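## Regras para garras manuais: o que muda em novembro

A partir de novembro, as equipas que fazem recolhas com garras manuais nas bancadas da Rulley passam a seguir um único conjunto de regras. Até agora havia três versões em circulação: a original, a que a Pukside adaptou para as suas bancadas e uma folha de apontamentos que muitos de nós tínhamos colada junto ao posto. As três diziam quase o mesmo, mas divergiam nos intervalos de limpeza e no que fazer quando uma almofada começa a ganhar folga. O novo texto foi redigido por Graça Figueiredo, com contributos dos turnos da manhã e da tarde, e substitui tudo o que existia.

O documento completo está na pasta partilhada Pruta, em "Boas práticas". Segue um resumo das partes que mexem com o trabalho diário.

### Antes de começar

Cada garra tem um número gravado no punho. Esse número vai para a folha de sessão antes da primeira preensão, e a folha fica na bancada até ao fim do turno. Se a garra for trocada a meio, abre-se uma folha nova. Não se acrescenta um segundo número na mesma linha, como se fazia antes, porque depois é impossível saber que gravações pertencem a que ferramenta.

A verificação inicial passa a ter estes pontos:

- abrir e fechar a garra até ao fim do curso, sem objeto;
- confirmar que as duas almofadas fecham alinhadas;
- passar o dedo pelas articulações e sentir se há folga lateral;
- limpar a lente da câmara com o pano próprio, nunca com o pano da bancada;
- gravar um teste curto e vê-lo no monitor.

O teste deve ser visto até ao fim. Tivemos em maio uma manhã inteira de gravações com uma dedada no canto da lente, e todas tiveram de ser repetidas.

### Limpeza das almofadas

É a alteração que gerou mais perguntas. A regra antiga mandava limpar as almofadas "quando necessário", e na prática isso queria dizer coisas diferentes em cada bancada. A regra nova fixa a limpeza a cada 50 preensões ou a cada 90 minutos, consoante o que acontecer primeiro. Usa-se escova seca. O álcool fica reservado para resíduos pegajosos e só se aplica com a garra parada e fora da zona de gravação.

Riscos superficiais não são motivo para trocar uma almofada. São motivo de troca:

- um canto partido ou levantado;
- uma almofada que roda sobre o suporte;
- uma zona lisa na face de contacto, onde a textura já desapareceu.

A equipa da Hepburn pediu que se acrescentasse a descoloração a esta lista. O pedido ficou de fora. A cor da almofada não altera o atrito, e as peças vindas de lotes diferentes já chegam com tons ligeiramente diferentes.

### Preensão

A posição de contacto passa a ser descrita da mesma forma em todas as folhas: "alta", "média" ou "baixa", em relação ao objeto tal como está pousado na mesa. Deixamos de usar "pela ponta" e "pelo meio", que davam confusão com objetos compridos.

Para objetos redondos, a preensão de referência é a média, com as almofadas em lados opostos. Quem segurar acima da linha mais larga deve anotá-lo, e o mesmo vale para quem segurar abaixo. Não é um erro e essas gravações também nos servem – precisam é de estar identificadas.

A força de fecho continua a ser deixada ao operador. Discutiu-se a hipótese de fixar um valor, mas as garras manuais que temos não o medem, e uma regra que não se pode verificar acaba por ser ignorada.

### Contacto e bancada

O ponto 3 do novo texto trata do que deve ficar visível durante uma preensão, e convém lê-lo com atenção. 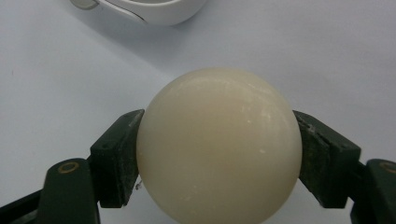
A regra pede que as duas faces de contacto sejam visíveis no momento em que o objeto está preso, uma de cada lado, sem que a mão ou a manga as tapem. Com uma esfera isto consegue-se sem esforço: a bola creme está apertada entre as duas almofadas verde-escuras, mais ou menos pela zona mais larga, e vê-se o encosto tanto à esquerda como à direita. A preensão anota-se, portanto, como média. As almofadas têm riscos e pó claro, e há um fio fino pendurado junto à borda inferior da esquerda. Os riscos ficam como estão. O pó e o fio tiram-se com a escova na limpeza seguinte, e o fio merece uma nota na folha, dado que uma fibra entre a almofada e o objeto pode alterar o contacto sem que o operador dê por isso.

Quanto à mesa, mantém-se o princípio de fundo liso e claro. Outros objetos podem permanecer na superfície, desde que fiquem afastados daquele que se vai agarrar e que constem da folha. Partículas pequenas no tampo não obrigam a interromper uma série. Limpam-se na pausa.

### Registo de falhas

Uma preensão falhada não se apaga. Marca-se com "F" e continua-se. O motivo escreve-se se for evidente para quem estava a operar; se não for, a coluna fica em branco. Preferimos um espaço vazio a uma suposição que mais tarde alguém vai ler como facto.

Na revisão das folhas antigas, Graça Figueiredo encontrou 104 linhas em que o motivo indicado era apenas "escorregou". A palavra deixa de ser aceite sozinha. Deve dizer-se para onde o objeto se deslocou e se chegou a sair da garra.

### Prazos e dúvidas

As folhas do modelo antigo podem ser usadas até ao fim de outubro. As que sobrarem vão para a caixa do papel junto à impressora. As bancadas da Pukside recebem as folhas novas pelo correio interno, e a Hepburn imprime as suas a partir da Pruta – em A4, sem reduzir a escala, para que a coluna da direita continue legível.

Haverá uma sessão de leitura conjunta às 14h30, na sala grande do primeiro piso, com uma garra em cima da mesa para quem quiser praticar a verificação inicial. A data será afixada à entrada. Dúvidas e correções ao texto devem ser enviadas a Graça Figueiredo, com o número do ponto indicado no assunto da mensagem.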